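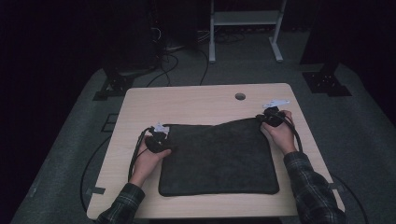 Mahsa Mahmoudi wrote in to ask whether the Stotura handheld Raman analyzer can read powders through a plastic bag. It can, if the bag is clear and thin. Colored film swamps the signal.

I ran 40 samples over two weeks with the 80 mW laser. Salts and sugars matched the library on the first scan. Dark pigments gave mostly fluorescence, and lowering the power helped only a little. The battery is good for a full shift. Export software is slow and drops the sample notes.

Rating: 2 out of 5 for software, 4 for optics.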